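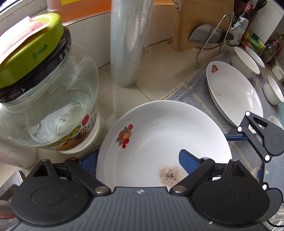 Ein gutes Erbstück werde doch gerade dadurch geschont, dass man es nicht benutze, schrieb uns eine Teilnehmerin auf die erste Rundfrage zurück, und wir haben über diesen Satz länger nachgedacht, als der Zeitplan es eigentlich erlaubte. Unsere Befragung in Gistwood und Grosier (362 ausgefüllte Bögen, für deren Geduld wir herzlich danken) legt nämlich nahe, dass die Grenze zwischen Sonntags- und Alltagsgeschirr viel durchlässiger geworden ist, als es die ältere Literatur zum bürgerlichen Haushalt vermuten lässt. Weißes Porzellan mit gedrucktem Obstdekor, wie in Abb. 1, wird in vielen Antworten mit den Großeltern verbunden und trotzdem am Mittwoch für die Suppe genommen.

Schwieriger, und uns besonders lieb, war die Frage nach dem Ort: Wo wird Geschirr abgestellt, bevor es in den Schrank kommt, und was liegt darunter? Viele schrieben hier ausführlicher, als wir gebeten hatten, über Tücher, Fensterlicht und die Gewohnheiten der Mutter.

**Abb. 2.** Küchentheke unter dem Fenster mit ausgebreitetem Tuch.

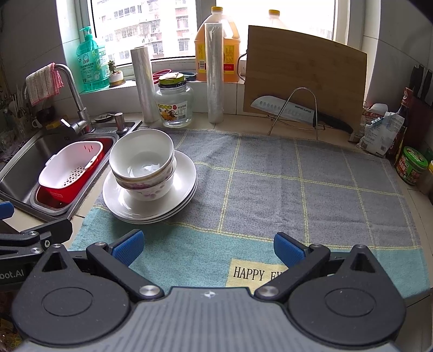 ### 4.2 Dekor und Aufbewahrung

Für den Abgleich mit dem Handel konnten wir die Musterbücher der Manufaktur Brendell heranziehen, in denen 1572 Dekore verzeichnet sind. Obst und Beeren bilden darin eine eigene Abteilung, was uns die Zuordnung der Antworten sehr erleichtert hat. Offen bleiben 15 Bögen, deren Angaben zum Muster wir keinem Eintrag zuordnen konnten; sie gehen in die Auswertung der Aufbewahrungsorte ein, in die der Dekore jedoch nicht.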